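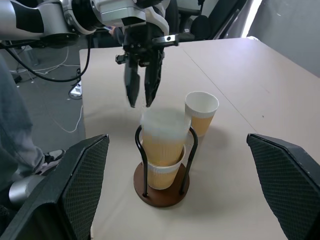 Prodgate review: two months with a motion planner that wants to be friends

Reading time: 7 minutes

I've been meaning to write up Prodgate since January, when I moved our two-arm bench over to it from a heap of scripts I'd been patching for longer than I'd like to admit. People keep asking me whether it's worth the bother, and my answer has changed so many times that I thought I'd better pin it down somewhere.

So, what it is. Prodgate is a planning and task tool for small arm setups. You describe what's on the table, you describe what you want done, and it works out the arm movements and runs them, with a nice big timeline along the bottom showing which arm is meant to be doing what. It talks to most controllers through little add-ons called drivers. There's a free version for one arm and a paid one for two, and I've been paying, so I feel entitled to grumble.

My test job for anything like this is paper cups. Two arms, a wire cup holder on a round wooden base, a few paper cups with ribbed sleeves, and the job is to stack them in the holder. I love this job! It sounds like nothing, and it finds every weak spot you've got. The cups squash if you grip too hard and slip if you don't. The holder is made of bent wire, and depth cameras hate bent wire. And the uprights curve in at the top, so the arm has to come down nearly straight or it'll clip them on the way.

Setting up

Installing was fine. I'd set aside a whole day and was done before lunch, which made me suspicious. The two arms showed up under their proper names, the grippers opened and closed when I told them to, and the wrist cameras came through without any fuss at all.

Then came the part where you tell it where the arms stand in relation to each other, and that took me the rest of the day. The guided calibration asks you to move each arm to a set of 10 poses while looking at a printed board. Lovely idea. But the poses are picked for you, and if one of them would drive your elbow into something, the only choice is to skip it, and if you skip more than 2 it makes you start again from the beginning. I started again a lot. I ended up shifting the board to the far side of the table, which the manual says you shouldn't do, and it went through first time.

(If you're on the same version as me, save your calibration file somewhere else as soon as you have it. Updating wiped mine.)

Describing the table

You can build the layout by hand, dragging boxes and cylinders about, or let the cameras have a go. I did it by hand first and I'd tell anyone to do the same. A cup is a cone with the pointy end chopped off, the table is a slab, the holder base is a flat disc. Twenty minutes and you've got something it can plan around.

The wire part of the holder was where we fell out. Left to itself, Prodgate wraps a tidy solid shell around anything you load in, and a solid shell around a wire loop is a lump with no inside. It quite reasonably decided that putting a cup in there was impossible. The message I got was "goal not reachable", with no hint as to why, and I spent an evening checking joint limits before I thought to switch on the view that shows the collision shapes. There was my pretty holder, filled in like a bollard.

The fix is a tick box called "keep openings", three menus down. Tick it and the shell follows the wire properly. Planning gets slower, but it finds the gap from above and comes down through it. Why that isn't the default, or at least mentioned in the error, I couldn't tell you.

I tried the camera route afterwards, using an add-on by a small outfit called Skendar that feeds detected objects straight into the layout. It's good on cups, very good if I'm being fair. A pale cup rim on a pale tabletop is not a kind thing to ask of any detector and it copes. Once a cup goes inside another one, though, all it has is a rim and a sliver of sleeve to go on, and it starts changing its mind about how many there are. I now let it find the loose cups and keep my own tally of the stack in the task script. Less clever, much calmer.

The planning itself

This is the reason to buy it. The paths are smooth and they look sensible, by which I mean I don't flinch. My old setup would sometimes take a cup on a grand tour over its own shoulder to move it a hand's width to the left. Prodgate picks short, dull routes, and you can pin bits of them down. I've told it that the last stretch into the holder has to be straight down with the cup upright, and it sticks to that every time.

I ran a long batch to see how it held up: 1671 planning requests left going while I got on with other things, some easy, plenty of them nasty, with cups right up against the holder. It gave up on a few of the nasty ones and crashed on none. My old scripts would have needed picking up off the floor by teatime.

Speed is less rosy. An easy move comes back before you've noticed you asked. With "keep openings" ticked and both arms in play, I had one plan take 634 milliseconds and the next one, which looked the same to me, take several seconds. You can turn on caching, and you should, but the cache gets thrown out whenever anything in the layout moves. With cups, something is always moving.

Two arms at once

The two-arm mode has a setting for how politely they behave. On the polite end, one arm waits until the other is well clear, and you get a very safe and very boring dance. On the other end they share the space and weave about. I've settled a notch below the middle. At that setting the second arm can hang back with its fingers near the holder while the first one lowers a cup, so its wrist camera gets a decent look in from the side, and that has done more for my stacking than any amount of fiddling with grip settings.

One moan here. Cables don't exist as far as Prodgate is concerned. The thick one that loops out from under an arm isn't part of the model, so the planner will happily swing the other arm through where it hangs. I've put an invisible box there by hand and attached it to the link, and it mostly works, but it's a bodge, and I'd have thought everyone with two arms on one table had the same problem.

Lowering and letting go

I was ready to be let down by this bit. Planners usually get you to the right place and then wish you luck. Prodgate has a small "descend until" step: move along a line, stop when the force reading passes a number, then open. For nesting one paper cup in another it's just the thing. My number was far too high to begin with and I squashed a sleeve. Turn it down a lot and add a slow final stretch.

What I'd love is for the step to take a camera check as well as a force one. The wrist camera gives you a blur while a cup is on the move, and there's no built-in way to say "wait until things are still, then look". I wrote my own pause. It's two lines of script, and they could have put it in a drop-down.

Prodgate or Hashemi?

The other one I tried was Hashemi, which has a lot of fans and a much friendlier manual. It's quicker to plan with both arms in play, no question. But it only lets you define tasks in its own diagram editor, and by the time I'd got a stacking job with a retry in it the diagram looked like a bowl of noodles. I also couldn't find a way to make the final descent a hard rule; it treated "keep the cup upright" as a strong preference. If you're shifting boxes and want to be up and running today, have a look at Hashemi. For fiddly things that go into other fiddly things, I went back to Prodgate inside a week.

Odds and ends

The timeline is brilliant and I want it in everything. You can scrub back to any moment and see the layout as the planner believed it to be, right next to the camera picture. Most of my bugs have been found by noticing those two don't agree.

The logs are enormous. Set a limit or they'll eat your disk.

The undo button doesn't undo changes to drivers. I found that out the slow way.

Support answered me within a day both times I wrote, once with a real fix and once with a link to the page I'd already read.

Would I pay again? Yes, for the two-arm version, moaning as I do it. Four stars out of five, and the missing one is for that calibration wizard. They say a new version of it is coming in the next release, with poses you can choose yourself, and if it's any good I'll come back and change the score. Next on my list is the Prulo driver for the grippers, which is meant to give a finer force reading at the fingertips, so I'll try the cups again with that.

We use cookies to remember your settings and to see which pages get read. Accept all | Manage choices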